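Keeping the two-arm cell running at Sudholm
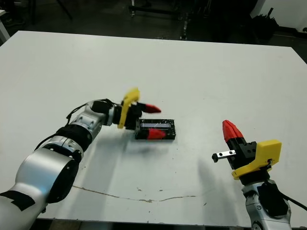

Yetunde Aliyu has looked after the two-arm cell at Sudholm since October, and most of her work on it happens at the grippers. The arms themselves, she said, ask for very little. "I wipe them down, I check the joints, I look at the cables near the wrist, because those get pulled around more than anything else." The fingertips are what she worries about. They are red and pointed, and a spare sits in a small black box with a clear top that she likes to have on the table, within reach of the left arm. "If it's in a drawer, people put off changing it."

She goes over the tips every 100 cycles at first, then less often once a new one has settled in. A worn point closes a little short, and the program has no way of knowing. She changes one side, runs the close test 3 times, and writes the result in the log, which stood at 2,238 entries when we spoke.

The yellow mounts were her request. The old ones, from Fomow, flexed under load. "You'd set the zero in the morning and by 11 it had moved," she said. The new mounts were made at Olaniyan and have held so far, although she still checks the screws before the first run.

Cables are the other regular job. She wants enough slack for the wrist to turn all the way and no more than that. The tape on the left arm is hers too – "I'll do it properly when we have the arm down for a day."

Asked about the crack line in the tabletop, she said it has no effect on the work. She keeps the teach points away from it anyway. Her next task is moving the log over to Clorkton, the plant's maintenance system, and she expects that to take longer than any repair she has done on the cell.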